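Home Topics Places Events Random entry

Search the encyclopedia Go

Kastdale Robotics Open Day

The Kastdale Robotics Open Day is a yearly public visit to the Teixeira workshop in Kastdale, at which people from the town and the surrounding farms can watch robot arms being put through ordinary tabletop jobs and ask as many questions as they like of the people who look after them. It is held each May, runs from mid-morning until the late afternoon, and has always been free to enter, although there is a tin by the door for the tea and biscuits. The day is best known for its chess table, where a pair of arms handles the pieces of a wooden set, and a good many visitors come for that table and see very little else.

Background

The workshop was set up by Wendell Sorensen, a former instrument fitter who had spent much of his working life keeping packing equipment going and who felt, as he put it in a talk to the local library, that "people ought to be able to stand near one of these things and make up their own minds about it". The first open day was a modest affair, with one arm, a box of wooden blocks and a sausage sizzle in the yard, and it rained for most of the morning. Enough neighbours turned up all the same that it was put on again the next year, and by the third it had a printed program and a proper spot in the town's calendar.

In the early years the demonstration jobs changed a great deal. Folding tea towels was tried and dropped, partly for its slowness and partly for the advice it attracted from the audience. Chess came in after a visitor left a set behind, and it has stayed ever since – a great favourite with children, who know the pieces and can tell at once when one has gone astray.

The chess table

Two arms share the table, one mounted at each side of the front rail, with the chessboard lying on the wood between the walls of an open-fronted bay. The grippers have simple dark fingers, and the purple cables that run along the arms have become something of a trademark, turning up on the posters and, one year, as the icing on a cake. 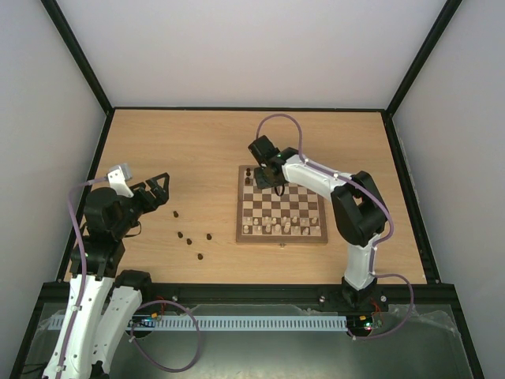
The task goes by the name of Skunon, after the small control program written for it at the workshop, and its aim is easy to explain. The arms are to pick up chess pieces and set them on the squares where they belong, without knocking over their neighbours. Playing a game forms no part of it, which disappoints a few keen players every year, and Sorensen usually keeps a second board on a card table outside so that they may have a match among themselves.

Standing a piece upright is harder than it looks. Chess pieces are narrow, their heads are rounded, and once a row has begun to fill there is very little room left for a pair of fingers on either side. A pawn gripped a touch too low can lean as it is let go. The workshop's habit is to let the arm take its time, and guides on the day are asked to do likewise and not to fill every silence with talk. Many regulars say that the slow approach to the board is the part they enjoy most, and it is certainly the part where the room goes quiet!

A visit to the table

Groups are taken in by turns and given a short welcome, after which they gather at the front of the bay. A guide names the parts of the arm from the base up – link, joint, wrist, gripper – and the little ones are generally invited to find the same parts on their own arms, with a certain amount of giggling at "gripper". After that the visitors simply watch, for as long as the next group will allow.

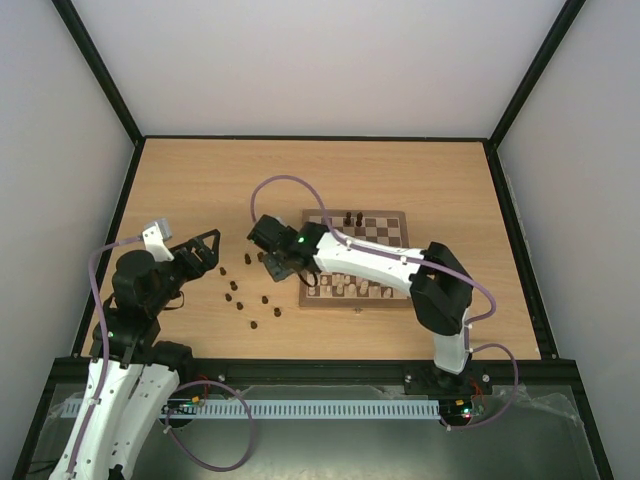 Why does the task use two arms when one could carry a chess piece?

Each arm can reach some parts of the table more comfortably than others, and having a pair lets the workshop study how they share a space without getting in each other's way.

Attendance and later years

The best-attended open day on record drew 184 visitors, a fine number for a workshop of its size and rather more than the teapot could manage. Wundska, a hardware shop on the main street, has lent benches and extension leads from the second year onward, and its owners have a standing invitation to the first session of the morning.

School groups are now offered a quieter visit of their own, with a longer time for questions. Sorensen has spoken of adding a table for sorting buttons, though the chess set is expected to keep its place in the middle of the room.

See also: Kastdale; Skunon (program); Teixeira workshop

This entry was last revised on July 24, 2019.

Contact the editors | Copyright the contributors | Back to top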